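From: Wian Mokoena
Date: 2020-01-19
To: home-manipulation-practice list
Subject: Re: [practice] Draft 2, section 4: loading tasks near hinged doors

On the second draft, the Clellirden reviewer wrote:

> Section 4.2 asks for the door to be "fully open and at rest" before
> the gripper enters the swept area. I have no quarrel with that for
> rigid items. For cloth I think it is too weak. A gripper can be well
> clear of the door while the thing it holds is not. The draft measures
> clearance from the fingertips only. Also, 4.5 says "the item shall be
> under control at all times" and gives no way to test it. Either
> define it or drop it.
>
> Lastly, the speed limit in 4.6 is copied from the rigid-object
> section. Was that intended?

Replies in order.

On clearance: agreed. Measuring from the fingertips was carried over from the shelf-picking text and does not suit laundry. We went back through the Bravley logs, 441 loading attempts on front-loading machines. In 178 of them the held item came inside the clearance distance while the fingers stayed outside it. The log tool passed all of those, as the rule told it to. I propose that clearance be measured from the outer limit of the gripper and its load together, with the load taken at its full hanging or trailing length. If the length is not known, the operator enters the longest dimension of the item laid flat.

On "under control": I would rather define it than drop it. Nallden uses a working definition that I find usable. An item is under control if it is held at one or more known points and no free part of it can reach a latch, a hinge or a moving part of the machine. The second half can be checked with a tape measure and does not depend on anyone's opinion of the video. The first half needs the grasp point to be logged, and most of us do that already.

On speed: no, it was not intended. The figure in 4.6 came across with the table. Light, open fabrics lag behind the gripper and then swing past it when it stops. A single limit for all cloth would be either too slow for towels or too fast for mesh. Mabuza has suggested two classes, and I have used that below. I have left the limits blank until the second round of measurements in May.

Proposed text for 4.2 to 4.6 follows. Please comment on the wording by clause number.

4.2 Door state. The door shall be open to its stop and at rest before the gripper enters the swept area. If the door does not hold its position unaided, it shall be restrained. The restraint shall not cover the latch slot or the door switch.

4.3 Clearance. Clearance to the door, the latch and the rim of the drum opening shall be measured from the outer limit of the gripper and load. The fingertips alone shall not be used as the reference.

4.4 Cloth classes. Class A is woven or knitted fabric that hangs under its own weight. Class B is mesh, sheer or other light open fabric that trails when moved. When in doubt, use class B.

4.5 Control of the item. The item shall be held at one or more logged points. No free part of it shall be able to reach a latch, hinge or moving part. For class B items the check shall be made with the fabric extended toward the door as well as toward the drum.
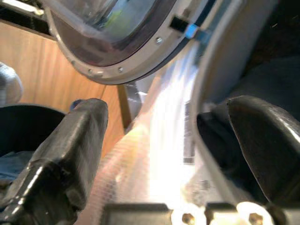 4.6 Approach speed. The limit for each class is given in table 3 (values pending). The limit applies from the point where any part of the load crosses the swept area until the gripper has released and withdrawn.

Two open points that I have not tried to settle:

a) Whether the wrist camera may serve as the only record for 4.5. At close range the fingers hide a good part of the item, and a fast-moving fabric blurs. My preference is to require a second fixed view for class B and leave it optional for class A. Nallden objects on cost.

b) Whether the floor area around the machine belongs in section 4 at all. Hampers and cabinets next to the machine limit the approach path, but they are covered in section 3 under fixed surroundings. I would add a cross-reference and leave it there.

The numbering in draft 2 skips 4.7. It was deleted and will not be reused, so existing test reports that cite 4.8 remain valid. Ticket 1004 tracks this section; please put drawings and log extracts there and keep the list for text.

Wian Mokoena
editor, section 4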